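Parish Communications Assistant (part-time)
Evorar Catholic Deanery, Office for Catechesis and Media

The deanery office is looking for a communications assistant to work 26 hours a week on our weekly bulletin, our website and the printed material used in adult catechesis. The post is open from August and is for two years in the first instance.
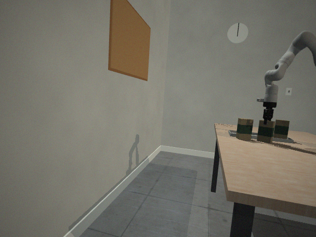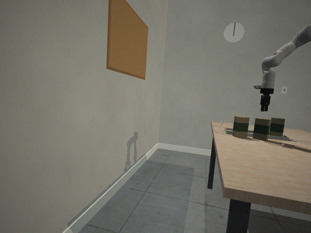
Two views with the round wall clock and the orange-brown board.

About the office

The office serves the parishes of the Evorar deanery and the two chaplaincies at Furkico. We publish Lightfoot, a bulletin of parish news, homily texts and short articles on the lectionary, which goes out every week in print and by email. It has 3,920 subscribers. We also prepare the handbooks for people entering the Church at Easter and for the sponsors who accompany them.

You would report to Hemant Jaiswal, who edits Lightfoot, and work closely with Vija Baranauskienė, the coordinator for adult catechesis. The dean reads the bulletin before it goes to the printer and may ask for late changes.

What the work involves

Collecting notices from the parishes and editing them to length. Some arrive by email, some by phone and a few still on paper.
Laying out the bulletin each week from an existing template.
Preparing the calendar of Masses, feasts, confession times and retreats, and checking it against the diocesan ordo.
Updating the website. It runs on Jiltik, and we will train you on it.
Proofreading catechesis handbooks, including Scripture references and citations from Church documents.
Writing short reports on deanery events — ordinations, pilgrimages, the Lenten talks — usually 300 words or fewer.
Answering readers' letters, or passing them to the right person.

Advent and Lent are the busiest times of the year. You should expect to work some evenings in those seasons, and time off is given in return. There is no bulletin in the week after Christmas or in the week after Easter.

What we are looking for

You write clear, correct English and can cut someone else's text without changing what it says. You know the liturgical year well enough to notice when a date is wrong. You are used to weekly deadlines, in a parish, a newspaper, a school or anywhere else.

Experience with page layout software is useful. So is a reading knowledge of Spanish or Latin, but neither is required. A degree in theology is not required either.

Applicants do not have to be Catholic. The assistant does write and edit on behalf of the Church, though, and needs to be comfortable presenting its teaching accurately. The post involves visits to parishes where children are present, so the person appointed must complete a background check and the diocesan safe environment course before starting.

Terms

Pay follows the diocesan scale for lay staff and is set according to experience. Paid leave is on the same basis as for other part-time employees, plus Good Friday and the holy days of obligation. Two of your working days may be done from home once you have settled in. The office has step-free access from the parking lot.

How to apply

Send a resume, a letter of no more than two pages and the names of two references. One reference should be someone who has supervised your work. Please include one piece of writing or editing you have done — a newsletter, an article or a leaflet is fine.

Applications should be addressed to Hemant Jaiswal at the deanery office and must reach us by June 30, 2021. Candidates invited to interview will be given a short editing exercise on the same visit. Questions about the catechesis side of the post can go to Vija Baranauskienė, who is in the office every morning.

We will reply to everyone who applies.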